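The Lunch Break Should Be on the Schedule

By Siv Blomqvist 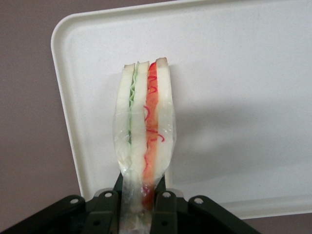

I spent eleven years in offices before I worked anywhere that wrote lunch down. In all the others it was understood. You were free to eat when you liked, and so most people ate at their desks with one hand on the mouse.

The first place that did it differently was Gutow, a parts supplier with a warehouse at the back and 100 people on the day shift. The warehouse had a bell at noon and another at 12:45. The office had no bell, but the manager, a man named Moreck, had decided the same hours applied to us. The phones went to a recording. If you were in the middle of an invoice, you left it in the middle.

I disliked this for a few weeks. I had always thought of a fixed lunch as something for school. I wanted to choose my own time, and I said so. Moreck told me I could choose any time I wanted between noon and 12:45.

What changed my mind was comparing it with my next job. Fesley had a generous policy on paper. You could take up to an hour whenever it suited your work. It never suited anyone's work. Meetings were booked at 12:30 because the calendar showed the slot as open, and declining one meant explaining that you planned to eat. People don't like giving that explanation, especially new people. So they went to the meeting and bought something from the machine at 2.

A flexible break puts the burden on the person with the least standing. The director can walk out at noon and be back at one. The temp who started on Wednesday will wait to see what everyone else does, and everyone else is typing.

The usual objection is that some work can't stop. That is true of nurses and bus drivers, and they are covered by rotas for exactly that reason – someone else takes over. Very little of what I did at Fesley was in that class. I once missed lunch to finish a report that was opened in January, two months after I sent it.

The other objection is that adults can manage their own time. I agree, up to the point where somebody else can book it. A shared calendar is not my own time. If the company can put a meeting in it, the company can put a lunch in it too.

I would start small. Block out 45 minutes across the whole office, the same for every grade, and have the software refuse meetings in it. Vik, the firm where I work now, did this with 330 staff last spring. There were complaints in the first month, mostly from people who run meetings. The block is still there.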